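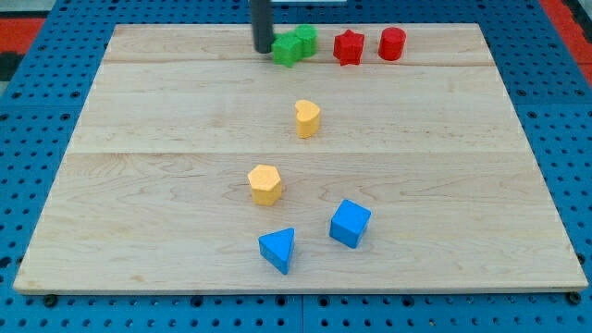 Small Shop Owners Board > Website and Legal > Cookie banner and newsletter list, moving off Leltton

tealcrate
25 Apr 2024
I run a small online store (toys and gifts, two of us plus a part-timer) and we're moving the site from Leltton to Perix. Leltton put up a cookie banner for us and I never thought about it. Perix doesn't include one on the plan I picked. It wants me to choose a banner add-on and paste in my own privacy policy.

Two questions. Can I copy my old policy over as is? And can I bring the newsletter list with me, or do those people have to sign up again? Most of our orders are domestic but we ship to Europe now and then.

marlow_b
Don't copy the old policy. It probably names Leltton as the company that stores the order data, and it lists Leltton's cookies. Both will be wrong the day you switch. Open the new site in a private window, look at what cookies get set, and write the policy from that.

The list is yours. You can move it.

fernhill35
I'd be more careful about the list. It depends what the sign-up form said. Ours had a box that was already checked at checkout, and when we moved last September I dropped everyone who came in that way. Kept the ones who used the form in the footer.

marlow_b
That's overkill for a store that sells mostly in the US. Every email has an unsubscribe link. If they don't want it they'll click it.

fernhill35
They said they ship to Europe. Unsubscribe links don't fix a pre-checked box over there. I lost 81 addresses out of a few thousand and sales from the newsletter didn't change that I could see.

tealcrate
Checked the old form. The footer one is plain, you type your email and hit the button. The checkout one was pre-checked until we changed it, I don't remember when. The export has a "source" column but no record of what the box looked like at the time.

quietledger
If you can't tell, send the checkout group one email before you leave Leltton asking them to confirm, and drop the ones who don't answer. Some people will say even that email is a problem. Ask a lawyer if you have a lot of European customers.

On the banner, watch out for add-ons that show the banner but load the tracking anyway. I tried the Zapata one and it did that until I turned on a setting called "hold scripts". It's off by default.

marlow_b
Zapata works fine if you set it up right. The setup page tells you to turn that on.

quietledger
It's on page 4 of the setup guide. I wouldn't call that telling you.

tealcrate
Do I need the banner at all if I drop the analytics? I look at them maybe once a month.

fernhill35
If all you have left is the cart cookie and the login cookie, a lot of small stores go without and explain those two in the policy. Check that your video embeds and chat box aren't setting anything. Ours was the chat box.

dunmore_prints
Same here. We took out analytics and the chat and just use the order reports. Hosting is Fordale, not Perix, so your menus will look different.

Also put a retention line in the policy. Ours just said "as long as necessary" and a customer wrote in asking what that meant. Now it says how many years we keep order records and that support emails go after 2.

marlow_b
I still think the confirm email is going to cost you good customers for no reason. Your call though.

tealcrate
Going to send it to the checkout group only and leave the footer people alone. Analytics are coming off. I'll look at the chat box tonight, I forgot we even had one.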